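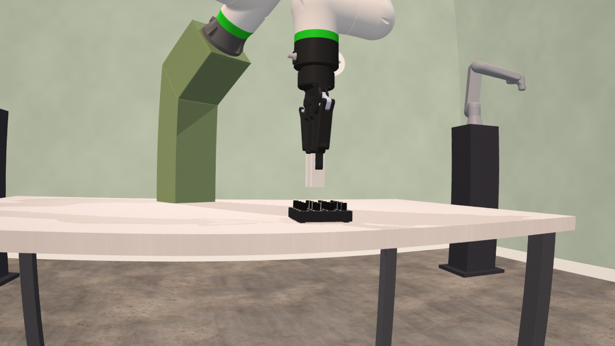
Rendering: robot arm, small off-white block, black rack

How to Test a Soil Conditioner Before You Buy the Big Bag

Filed under: Garden > Soil & Compost > Tests you can do at home

Every spring the garden center puts out a new pallet of something that promises to wake up your soil. The bags have words like "active" and "living" on them, and a picture of two tomato plants, one big and one sad. You don't get told what the sad one was fed, or how many sad ones had to be grown before they got a good picture.

I've tried a fair number of these products. A few did something. Most did what a shovel of decent compost would do, at several times the price. What follows is the test I run now before I put anything on a whole bed. It costs you a windowsill and a bit of patience, and it works for powders, pellets and the brown liquids.

I'll use Humine as the running example since that's the one I get asked about most. It comes as a dark powder you stir into water.

What you need

- 9 pots, all the same size, with drainage holes
- One batch of plain potting mix, enough to fill them all
- Radish or lettuce seed from a single packet
- A kitchen scale that reads in grams
- Masking tape and a pencil
- A small bag of the product (never start with the large one)

Pots should match. I used the square Skalholm ones because I had a stack of them, and they're fine, though the rims crack if you pick them up full. Yogurt tubs with holes punched in the bottom will do the same job.

Step 1. Read the back of the bag

Find the analysis panel. If there's nitrogen in the product, some of what you see later may just be fertilizer, and fertilizer is cheap. Write the numbers down. If there is no panel, or it only says "natural origin," write that down too.

Look for the rate as well. Clavum, a pellet I tested before this one, gave its rate as "a generous handful per plant." Whose hand? I called the number on the bag and was told to use my judgment, which I did, and stopped buying it.

Step 2. Mix the potting mix

Tip it all into a tub or wheelbarrow and turn it over until it looks the same all the way through. Bags settle in transport and the bottom is often finer than the top. Fill every pot from this one pile and weigh each one as you go. They don't have to match to the gram but they should be close.

Step 3. Make three groups

Three pots get the product at the label rate. Three get plain water. The last three get compost, a thin layer scratched into the top.

Don't skip the compost group. Beating plain water is easy. The real question is whether the powder beats the free stuff from the corner of your yard, and you won't find that comparison in any brochure I've read.

Put the tape on the bottom of the pots, where you can't see it. If you know which pot got the expensive powder you will water it more kindly. I certainly did, the first time.

Step 4. Sow and thin

Sow a pinch in each pot, cover lightly, water. When the first true leaves show, thin to the same number of seedlings in each pot. Pull whichever are in the way. Don't go saving the pretty ones. 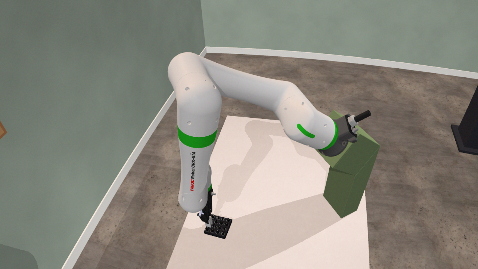 Why not use one big pot for each treatment and save the bother, a reader asked in February, seeing that it's the same amount of soil in the end? You can do that, but then a single fungus gnat problem or one cold corner decides the whole thing. With three small pots you can at least see whether they agree with each other. When they don't, you haven't learned much, and it's better to know it.

Step 5. Water by measure

Use a jug. I give each pot 60 ml at a time and adjust for all of them together if the mix looks dry. The dose of product goes into the water for its own group and replaces plain water that day. It isn't an extra drink.

Move the pots one place along the sill every time you water. Mine end up in a muddle, hence the tape.

Step 6. Cut and weigh

Once the biggest plants start crowding, cut everything at soil level, pot by pot, and weigh the tops right away. Cut leaves lose water quickly. Only when all the weights are on paper should you turn the pots over and read the tape.

Height is a poor measure. Plants stretch when they're short of light, and a tall floppy radish is a bad radish.

Reading your results

If the three product pots all weigh more than every other pot, good, the stuff may be worth something in your mix. Run it again. If the groups overlap, I'd call that no difference, whatever your heart says.

In my test the Humine pots came out a little ahead of water and level with compost. That's one windowsill and one crop. It could be different on worn-out sandy ground, and I'd be happy to see somebody's numbers. The Kárason catalog says "up to 200 percent more root," and I'd like to know how far down "up to" goes.

Then do the sums. My beds come to roughly 800 square feet, and at the label rate the bill was more than I spend on seed in a year. For a few houseplants you might not care.

One last warning about liquids: dark water makes soil look richer. It's a stain. Wait for the scale.

Related
- Is your compost finished? Three checks with a jam jar
- What the numbers on a fertilizer bag mean
- Coffee grounds: what they do and what they don't
- Saving lettuce seed without much fuss
- Cheap pH meters, compared with vinegar

Contact | Copyright, all rights reserved | Back to top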